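4. リビング家具の設置と日常の手入れ

4-1 設置前の確認

円形大理石テーブルは天板の質量が大きいため、移動は必ず二人で行ってください。天板だけを持って引きずると、脚部との接合部に緩みが生じます。
床面の傾きは水準器で確認し、がたつきがある場合は付属のフェルト片で調整します。

4-2 テーブルとソファの位置決め

1. ソファを壁面から133 mm以上離して置きます。
2. テーブルをソファの前に仮置きします。座面の張り地と天板の縁が接触していないことを確認してください。
3. 木枠付きの家具(Hollsideシリーズ)を隣に置く場合は、天板の縁と木枠の間に30 mmのすき間を設けます。
4. 位置が決まったら、テーブルの脚部を軽く押し、がたつきがないことを再度確認します。

注記:部屋の広さによりテーブルの一部をソファの内側へ寄せて使用することもできます。この場合、手順3のすき間を優先してください。

4-3 縁まわりの作業

天板の縁と木枠が近接する箇所では、片手を木枠に添えて家具の動きを抑え、もう一方の手で作業します。光沢仕上げの木枠は指紋が残りやすいため、作業後に乾いた布で拭き取ってください。

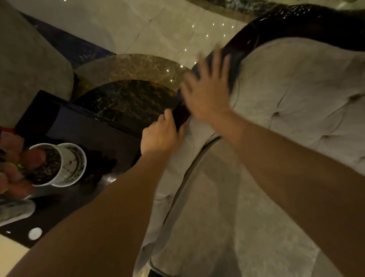 4-4 天板の手入れ

1. 天板上の物をすべて下ろします。
2. 乾いた柔らかい布で、外周から中央に向かってほこりを取り除きます。
3. 汚れが残る場合は、水で湿らせて固く絞った布で拭きます。
4. 直ちに乾拭きし、水分を残さないようにします。外周と中央で石の種類が異なる天板では、境目に水分が残りやすいため特に注意してください。

注意:酢、レモン汁、酸性洗剤は使用しないでください。大理石の光沢が失われ、元に戻りません。
注意:研磨剤入りのスポンジやメラミンスポンジは使用しないでください。

4-5 ボタン留め張り地の手入れ

1. 掃除機にブラシノズルを取り付け、吸引力を「弱」に設定します。
2. 座面、背もたれの順に、毛並みに沿って動かします。
3. ボタン周囲のくぼみは、ノズルを当てず、柔らかい刷毛でほこりをかき出してから吸引します。
4. パイピングの縫い目に沿って、ほつれの有無を点検します。

注記:ボタンが緩んでいる場合は引っ張らず、使用を中止して販売店に連絡してください。交換用ボタンの部品番号は321です。

4-6 光沢木枠の手入れ

1. 乾いた極細繊維の布で、木枠の曲線に沿って一方向に拭きます。
2. 曇りが取れない場合に限り、専用クリーナー「Zovine」を布に少量取り、薄く伸ばします。
3. 別の布で仕上げ拭きをします。

注意:クリーナーを木枠に直接吹き付けないでください。張り地に付着すると、しみの原因になります。

4-7 点検の時期

接合部の増し締めは年一回、4月を目安に行ってください。六角レンチは同梱品を使用し、電動工具は使用しないでください。

本章の改訂:7月17日
作成:上田 治 確認:青木 和弘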